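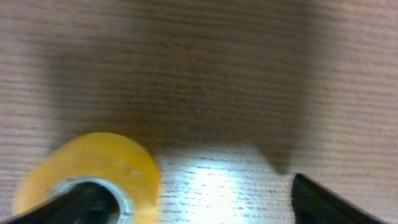 README, page 1 of 2

Plavell Packing Table Set
Last edited 2025-10-30

What this is

The set covers small packing work done on one wooden table: wrapping, closing boxes, sealing, putting the tape and other supplies away. It holds 702 pictures in 13 folders. This file explains how the folders are named, what the notes mean and which parts need care. Page 2 is the change list and is kept as a separate file.

The table

All folders use the same table. The top is wood with a fine, close grain in beige, tan and grayish brown. The grain matters more than we expected when we started writing notes. Thin dark streaks were marked as string in an early pass, and pale ones as scraps of tape. Both errors were corrected in February. If you add notes of your own, check a streak against the lines next to it before you mark it as an object. Grain continues past the spot you are looking at.

No cloth or mat was used in folders 1 through 11. Folders 12 and 13 have a gray felt mat from Bestitz on part of the table, and the notes there have an extra field, "mat", with the values yes, no and edge.

Light and shadow

The light was left as it was in the room. Many pictures have a broad soft shadow on the table and a washed-out bright patch close by. In the opening picture of this page the bright patch is low and near the middle, with the shadow over it and a roll of tape to the left.

Shadows are not marked as objects. They have their own field, "shade", with three values:

none: even light on the table
part: a shadow covers some of the table, grain still readable
heavy: grain cannot be read in the shaded part

The opening picture is "part". A soft edge is never traced. Put the value in and move on.

Bright patches go in the field "glare", yes or no. The grain usually turns to thin gray lines there. Pale paper and clear film are hard to find in a patch like that, and we would treat their counts as low.

Supplies

Tape. Translucent packing tape on the roll, yellow-orange to amber where the layers stack up. A single strip of the same tape has much less color, so "tape_roll" and "tape_strip" are separate names. Do not merge them. A roll that is only partly in the picture is still "tape_roll", with "partial" set to yes.

Boxes. Folded cardboard in two sizes, "box_small" and "box_flat". A box that has been closed keeps its name.

Paper. Brown wrapping paper and white tissue. Crumpled and flat paper share a name. We tried splitting them and gave up – the two people writing notes agreed too rarely.

Labels. Blank address labels from Erdem, on the sheet or loose. No label in the set has an address written on it.

Scissors. One pair, black handles, found in folders 4 through 9 only.

Folder layout

Each folder has the pictures, one notes file and a short text file called session.txt. Names run plavell_01 to plavell_13. Picture numbers start over in each folder, so always give the folder number too. The notes are plain comma-separated text and open in any spreadsheet program.

Folder 7 is short, with 20 pictures. The rest of that session was lost when a drive was copied, and we have not tried to repeat it.

Checking

A second person went over 300 of the pictures without seeing the first set of notes. Most differences were in "shade", between part and heavy. Tape rolls gave little trouble except where glare was set to yes. Differences were settled by talking them over, and only the final value is in the file. The first values are kept in the Grillix folder on the project drive, which is not part of the download.

Known problems

Folder 3 has "tape_strip" missing from its notes. Strips are there in the pictures.
Folder 10 uses "shadow" as the field name where the others use "shade".
In folder 12, "mat" is blank for the last few rows. Read blank as no.

Corrections are welcome – send the folder number, the picture number and the value you think is right.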